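2023-08-08, bench notes, sourdough starter side project

Okay, so the Wirninia starter is finally behaving! I fed it at the usual ratio (one part starter, two flour, two water) and it doubled before lunch, which it hasn't done since March. I'm giving most of the credit to the new flour, the Malik whole rye, although I also moved the jar off the windowsill and onto the shelf over the fridge, so that's two changes at once and I should know better. Tài Triệu already gave me grief for it.

Jar B (the Domgate white flour one) is still sluggish. It smells a bit like nail polish remover, and there was a layer of gray liquid on top this morning that I stirred back in. I skipped a feeding over the weekend, so fair enough. It's going on twice a day until it perks up. 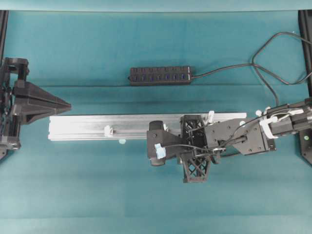
Why does the starter smell like nail polish remover when it's been left too long?

It's hungry. Once the yeast and bacteria have run through the easy sugars, you get more of the sharp-smelling stuff, ethyl acetate mostly, and a couple of regular feedings usually clears it up.

Baked one test loaf from Jar A anyway, couldn't wait. Dutch oven, lid on for the first stretch, lid off for the last 15 minutes, 45 total. Crust came out great, really dark and blistered, but the crumb was tight near the bottom, and I think I cut the bulk rise short (I wanted to get to the Tallport store before it closed, so that's on me). Salt was fine. Tài wanted more.

Next:
- feed B tonight, 10 g starter carried over, toss the rest
- put A back on the windowsill for one round, same rye, so I can tell which change did it
- mark the jars with a rubber band at the start level, the tape keeps peeling
- ask Tài for my good scraper back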